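Gellora Compact

The Gellora Compact is a regional agreement on shared water and coastal resources between the island districts of Dinness, Pindau and Kudo. It was signed in the town of Gellora, from which it takes the name. The Compact sets common goals for drinking water, mangrove protection and fishing, and it asks each district to report on its progress in public. It is not a treaty in the legal sense, and no court can force a district to follow it.

Background

Before the Compact, the three districts managed their water separately, although they depend on the same groundwater layer and the same lagoon. Pindau, which has the largest population, took most of its drinking water from deep wells near the border with Kudo. During several dry years the wells on the Kudo side became salty, and the two districts blamed each other. Dinness had enough water but was losing its mangroves to fish ponds, and this damaged the breeding grounds which all the fishing villages used.

First talks were held between district engineers only. They could agree on how to measure the water level but had no power to decide about the pumping. The talks were later raised to the level of district heads. Marlina Ngau, at that time head of the Kudo water office, wrote the first draft of the common text. Laine Toom, a lawyer with experience in river agreements, was invited as mediator and chaired the last round, which ended in August after 14 days of meetings.

Contents

The Compact has 20 articles in four chapters. The first chapter contains the general principles, among them the rule that water for households comes before water for ponds and irrigation. The second chapter deals with groundwater. It forbids new deep wells within 500 meters of the coast and obliges the districts to exchange their measurements every month.

The third chapter is about mangroves and fishing. A district that permits the clearing of mangroves has to replant the same area inside the lagoon, and the replanted trees are inspected after three years. Fishing with fine nets is closed during the breeding season. The exact dates of the closure are not written in the text, they are decided each year by the joint council.

The fourth chapter covers money and training. Each district pays into a common fund according to its population. The fund supports well repair, school lessons on water, and technical courses for young people from the villages.
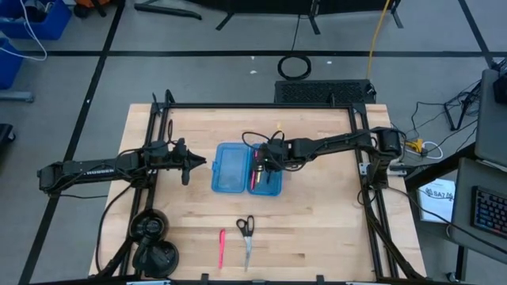
Joint council

The joint council meets twice a year, and the place of the meeting rotates among the districts. Every district sends three members, of whom at least one must come from a fishing or farming village. Decisions need the agreement of all three delegations. A small secretariat in Gellora collects the reports and publishes them in the local languages.

Reporting

Reports follow a common form, so that the numbers can be compared. In the first period only Kudo delivered its report on time. Dinness asked for a simpler form, and the council shortened it at the following meeting. Villages may add their own comments, which are printed without changes at the end of the report.

Criticism

Some fishing groups have said that the Compact protects the wells better than the lagoon, because the closure dates can be moved by the council. Pond owners in Dinness objected to the replanting rule and asked for an exception for ponds smaller than 100 square meters. The exception was refused. Other critics point to the rule of full agreement, which allows one district to block any decision. Toom defended this rule during the talks with the argument that Pindau would otherwise not have signed.

See also

Gellora Lagoon
Groundwater management in Pindau
Kudo water office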